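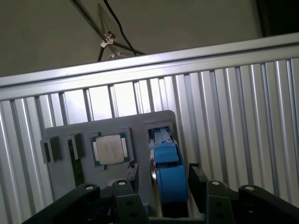 Skerine Community > Manipulation > Teaching and teleoperation

Drive caddy demos: hand guiding or remote control for the last part of the insertion?

Posted by Sudheer Arumugam, Jul 2, 2023
Tags: demonstrations, insertion, wrist camera, Tralline

I am collecting demonstrations for a PC assembly task. Parts start in a fixture next to an open desktop tower, and the arm has to move each one to its place in the case. The tower lies on its side. The part I am stuck on is the hard drive in its blue caddy. Processor pick and memory pick are fine for now.

Setup: Tralline leader arm for the operator, Zaler for recording, one wrist camera and one fixed camera beside the table. Commands and joint states are logged at 100 Hz.

I have 150 demonstrations by remote control. The trained policy takes the caddy to the bay well enough, then stalls a short distance above it. It hovers, drifts a little, and sometimes lets go early. The recordings show the operators doing much the same. They pause over the bay, look at the monitor, correct the tilt, pause again and go in.

I also tried hand guiding on a few other parts, with the arm in free drive and a person holding the wrist. The motion is much smoother. The trouble is that the operator's hand and forearm end up in the wrist view, and the free drive mode on our arm gets heavy near the table edge.

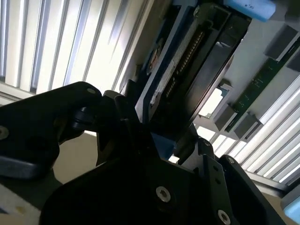 Sharada Rai: Are the hand-guided runs replayed afterward with nobody touching the arm, or are you training on the first pass? If it's the first pass, the policy will learn from images with an arm in them that it never gets at run time.

Sudheer Arumugam: First pass so far. Replay is possible, but the part has to go back to exactly the same spot in the fixture and I don't trust our fixture that much.

So, two things I would like to know. Should I drop remote control for the insertion and guide by hand with replay? And if I stay with remote control, what do people do about the pauses – cut them out, or record again?

2 replies, sorted by oldest

Thirumalai Chacko

Cut the pauses. We had the same thing with connectors. Salian has a filter that drops samples where the joint speed is under a threshold, set it and retrain. Takes an afternoon. Hand guiding is more trouble than it's worth on a heavy arm.

Also check your delay. Ours was nearly 80 ms from wrist camera to monitor and people slowed down without noticing it.
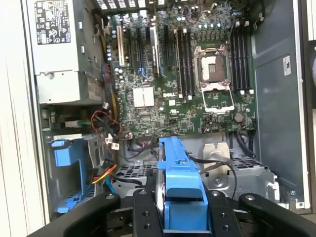
Emília Šťastný: I would be careful with that filter. A stop before contact and a stop during contact look the same in joint speed. When we filtered everything, the policy lost the short wait where the part settles against the rails, and it began to push too soon. Filter only the stretch before the part reaches the bay.

Thirumalai Chacko: Fair. We only had free-space pauses, so it didn't come up.

Sudheer Arumugam: Delay is measurable, I'll log it. Splitting the recording by stage is also possible, Zaler has markers on the foot switch. The operators forget to press it, but I can add the markers afterward.
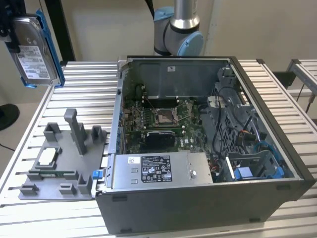
Nerys Gittins
Moderator, Manipulation board

Keep remote control. Replay of hand-guided runs works for free-space motion and for parts with generous clearance. For a caddy between rails, a small placement error in the fixture is enough to make the replay fail, and you then throw out the run or keep a bad one.

What I would change, in this order:

1. Scale the leader motion near the bay. A ratio of 50 percent for translation and full scale for rotation is a reasonable start. Put it on a switch the operator controls. An automatic change of scale in the middle of a motion is unpleasant to drive.

2. Fix the tilt early. Have the operator bring the caddy to insertion angle while it is still out to the side of the tower, then keep that angle all the way over. Most of your hovering is probably rotation being corrected too late, with the drive blocking much of what the wrist camera could show of the bay.

3. Give the operator the fixed camera on a second monitor, provided the policy also gets that view. If the policy sees only the wrist, the operator should drive from the wrist view too. Otherwise the demonstrations contain decisions the policy has no way to reproduce.

4. Record a separate set that begins just above the bay, with the start angle varied on purpose. Include bad starts and the recovery from them. These are short, so one person can do a lot of them in a session.

On the pauses, I agree with Emília. Trim before contact, leave everything after it. If you trim, resample the commands and the images together. I have seen recordings where only one of the two was shortened, and the symptom is an early release, so look at that first.

Sudheer Arumugam: The early release was that, at least in part. Images were shifted against the commands in the June recordings. I am redoing the insertion set with the scaling switch and will post the settings when it trains.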